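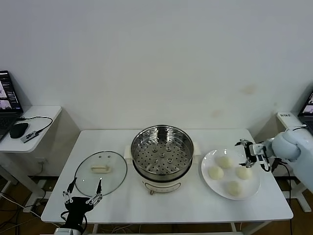
Sze-wing Chu has sold breakfast from a small shop in Lullow for 18 years. She opens at 5 in the morning, and before that hour she does not like to talk.

"My father said the dough can hear you," she says. "I don't believe it, but I am still quiet."

I met her in January, when the street was dark and the bus drivers were her only customers. The rent is now 1179 a month, and she has thought about closing.

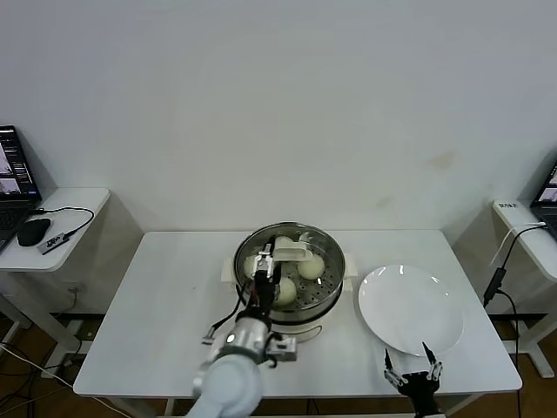
Steamed buns on the perforated tray of an electric steamer.

Her first helper, Thibault Cordier, left last year for a bakery called Le Goff. She speaks of him without anger. "He learned here, he went there. It is normal. I also left my first boss."

What does she miss from the early years? She thinks for a long time. "The newspaper. People were reading and they stayed. Now they pay and go." 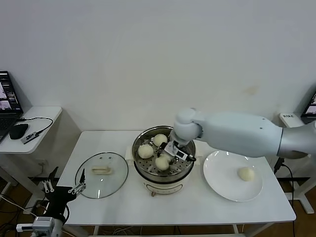 An electric steamer with a steel rim and a cream-white base.

She has kept over 20 notebooks with the names of regular customers and what they owe. Most of the debts are old.

"I will not ask for the money," she says. "But I like to read the names."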